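How to Sort Out a Drawer Full of Old Cables

Most of us have one. Ours was the bottom drawer of the dresser in the hall, and by last May it had reached the stage where you had to press everything down with one hand and shove the drawer with the other. I'd been putting it off for years, and then my friend Eimear Quinlan came to stay, went looking for a phone charger, and came back twenty minutes later with a face like thunder. So one wet afternoon the two of us made a pot of tea and got on with it, and I've been a bit of a bore on the subject ever since!

You'll need a big clear table, a few boxes or tubs, some masking tape, a pen, and a packet of reusable ties. I paid 4 pounds for mine at the hardware shop in Sillham and still have plenty left.

Step 1. Tip it all out

Do take everything out, even the bits you're sure you know. If you only rummage about in the top layer you'll be doing it again by Christmas. Pull the knots apart gently and never tug on the plug end, as that's where the wires inside tend to give way.

Step 2. Sort by the ends

Forget what each cable came with and look only at the plugs. Phone and tablet leads go in one pile, mains leads in another, anything for the telly in a third, and network cables by themselves. Network cables are easy to spot from the square clear plug with a little springy tab on top. If the tab has snapped off, the cable will probably still work, but it will keep slipping out of the socket and driving you mad, so I'd let it go.

Open tubs are much kinder than lidded ones at this stage - you'll change your mind several times, I promise, and you don't want to be taking lids on and off all afternoon.
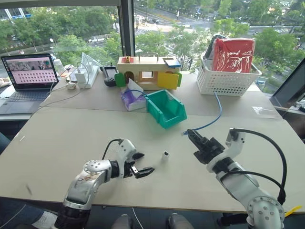 Step 3. Check for damage

Run each lead slowly through your fingers and feel for splits, kinks and sticky patches. Any mains lead with a crack in its covering should go, however fond you are of the lamp it belonged to.

Step 4. Coil and label

Make loose loops as wide as your hand and let the cable fall the way it wants to. Winding it tightly round your elbow looks very professional but it does put a twist in it. Fasten with a tie, fold a bit of masking tape over one end like a flag, and write on it what the cable is for and how long it is.

Step 5. Say goodbye to the rest

Keep one spare of each sort, perhaps two of the ones you use daily. The others can go to the small electricals bin at your nearest recycling centre, and it's worth ringing first to check the opening hours.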